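Suchbegriff eingeben Suchen

Protokoll der Sitzung der Arbeitsgruppe Elementanalytik
Datum: 11. Dezember 2024
Ort: Besprechungsraum Laborgebäude Wendt, Obergeschoss
Sitzungsleitung: Augustina Laryea
Protokoll: Védís Þrastardóttir
Status: freigegeben

TOP 1 Genehmigung des letzten Protokolls und der Tagesordnung

Das Protokoll der vorangegangenen Sitzung wird ohne Änderungen genehmigt. Die Tagesordnung wird um TOP 5 (Archivierung der Rohdaten) ergänzt.

TOP 2 Methodentransfer Selen in Serum auf die ICP-MS

Laryea berichtet über den Stand der Übertragung von der Graphitrohr-AAS auf das ICP-MS-System. Die Verdünnung der Serumproben erfolgt 1:50 in einem alkalischen Verdünnungsmittel mit Butanol und Triton X-100. Ausgewertet wird Selen auf Masse 78 im Wasserstoffmodus. Die Masse 80 wird wegen des Argondimers nicht weiter verfolgt.

Bisher wurden 585 Proben parallel auf beiden Systemen gemessen. Die Auswertung nach Passing-Bablok zeigt eine Steigung nahe eins; der Achsenabschnitt ist mit dem vorhandenen Datensatz noch nicht ausreichend eng bestimmt. Proben mit sichtbarer Hämolyse wurden aus der Regression ausgeschlossen und in einer eigenen Liste geführt.

Offen ist die Wahl des internen Standards. Rhodium driftet über längere Sequenzen stärker als die Analytmasse. Tellur verhält sich wegen des ähnlichen Ionisierungspotentials günstiger, wird aber im derzeitigen Verdünnungsmittel nicht in allen Chargen stabil gehalten. Es wird vereinbart, beide Standards in der nächsten Sequenz gemeinsam zuzugeben und getrennt auszuwerten.

Beschluss 2.1: Die Validierung wird mit beiden internen Standards fortgesetzt. Die Entscheidung fällt in der Januarsitzung.

TOP 3 Blindwerte bei Aluminium

Seit dem Wechsel der Probengefäße auf den Typ Kulari liegen die Aluminium-Blindwerte über der internen Warngrenze. Die Kontrollkarte wurde vorgelegt. Der Anstieg betrifft nur Läufe mit den neuen Gefäßen, die Reinstwasseranlage und die Salpetersäure kommen nach den bisherigen Kontrollen als Hauptursache nicht in Betracht.

Geprüft wurden eine Spülung mit zweiprozentiger Salpetersäure über Nacht sowie eine unbehandelte Vergleichsgruppe aus derselben Charge. Die gespülten Gefäße liegen unterhalb der Warngrenze, streuen jedoch stärker als die früher verwendeten. Ein Einfluss der Deckel ist nicht ausgeschlossen; sie wurden bisher nicht separat ausgelaugt.

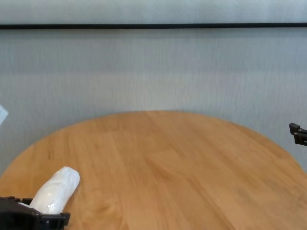 Védís Þrastardóttir wandte ein, die Spülung verschiebe das Problem lediglich in die Probenvorbereitung, und solange die Deckel nicht einzeln untersucht seien, lasse sich eine dauerhafte Vorbehandlung nicht begründen. Sie bat außerdem darum, die Chargennummern der Gefäße ab sofort in der Sequenztabelle mitzuführen. Laryea stimmte dem zweiten Punkt zu und verwies zum ersten auf die laufenden Aufträge, die bis zum Abschluss der Untersuchung eine Übergangslösung erforderten.

Beschluss 3.1: Gefäße des Typs Kulari werden für Aluminium bis auf Weiteres nur gespült eingesetzt.
Beschluss 3.2: Deckel werden getrennt ausgelaugt (24 h, Raumtemperatur, gleiche Säurekonzentration). Zuständig: Þrastardóttir.
Beschluss 3.3: Die Chargennummer wird Pflichtfeld.

TOP 4 Ringversuch Umance

Die Ergebnisse für Kupfer und Zink im Serum liegen innerhalb der Akzeptanzgrenzen. Mangan im Vollblut wurde bei einer von zwei Proben als zu hoch bewertet. Die Rohdaten zeigen in der betreffenden Position einen erhöhten Wert in allen drei Wiederholungen, ein Ausreißer einer Einzelmessung scheidet damit aus. Eine Verschleppung aus der vorhergehenden Kontrollprobe wird geprüft. Die Rückstellprobe ist vorhanden und wird erneut aufgeschlossen.

Beschluss 4.1: Abweichungsbericht durch Laryea, Ablage unter Vorgang 938.

TOP 5 Archivierung der Rohdaten

Der Export aus der Gerätesoftware nach Jisus überträgt die Konzentrationen vollständig, die Zählraten der internen Standards jedoch nur als Mittelwert. Für die Nachvollziehbarkeit werden die Einzelwerte benötigt. Bis zur Anpassung der Exportvorlage werden die Originaldateien zusätzlich auf dem Laborlaufwerk abgelegt.

TOP 6 Verschiedenes

Der Wechsel der Konen (Nickel) ist vor Beginn der nächsten Validierungssequenz einzuplanen. Der Argonverbrauch ist unverändert. Die nächste Sitzung findet im Januar statt, die Einladung folgt.

Weitere Protokolle und Dokumente
Kontrollkarten: Regeln für Warn- und Eingriffsgrenzen
Mikrowellenaufschluss von Vollblut, Arbeitsanweisung
Protokoll der AG Probenvorbereitung
Speziierung von Arsen im Urin: Stand der Methode
Checkliste Gerätewartung ICP-MS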